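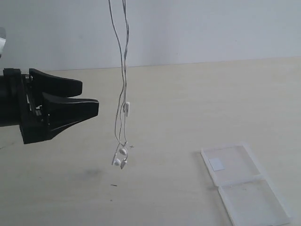

Paora Ngata had nine minutes to catch the bus to Sunmont and he was on his knees in the hall with his hand in a shoe.

Not in the shoe. Not in the other shoe.

"Your phone's ringing," his sister yelled from upstairs.

"I know it's ringing!"

It was Faulkner, it would be Faulkner, asking was he on the way, and he was, he nearly was. Bag. Keys. Ticket. The blue folder with all 251 pages of somebody else's divorce, which had to be on a desk by noon. Everything but the earphones. Three hours on the 264 without earphones, next to whoever it was going to be. Last time it was a man who ate an egg and then told him about the egg.

Coat pockets, then. Left one, a receipt from Giltar's and half a mint. Right one had a hole, so he felt down into the lining, all the way round the hem like his mother used to do looking for coins. A coin. He put it in his mouth for some reason, took it out again.

They were old, the earphones. White once, whiter than now. Jadora had given them to him at the station the morning she left, pulled them right out of her own ears with the song still going, and said here, you'll need these more than me. Tinny little voice coming out of her hand. He never found out what the song was. He could have asked, she'd have told him. He had two thousand songs on the phone and it wasn't any of them, he had checked, on Wednesday nights mostly, when he couldn't sleep.

Seven minutes.

Kitchen. Behind the toaster, under the mail, in the fruit bowl. He picked up the bread and shook it.
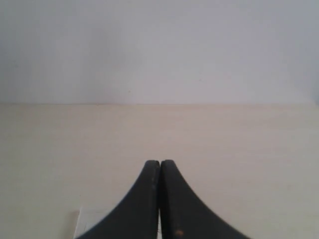 He'd left them on the table, he was sure of it now, last night, after the call. He could see himself doing it. Winding the cord round three fingers like she did, and setting it down at the back there, by the wall. He ran in. Gray wall, cream tabletop, the thin dark line where one stopped and the other started, and nothing lying along it at all. He put his palm flat on the spot anyway. Moved it left. Moved it right, as if they might of gone see-through.

"Did you move my earphones?"

"What?"

"My EARPHONES."

"They're on the hook! With the keys! You walked right past them!"

He had took the keys off that hook himself, not ten minutes ago. And there they were, hanging down in their usual knot, turning a bit from the door being open.

Four minutes. He didn't untangle them. Shoved the lot in his good pocket and ran, folder under one arm, laces going everywhere, and behind him on the stairs his sister said something he didn't catch. The bus was just coming round by the bank. He put his hand up and kept it up.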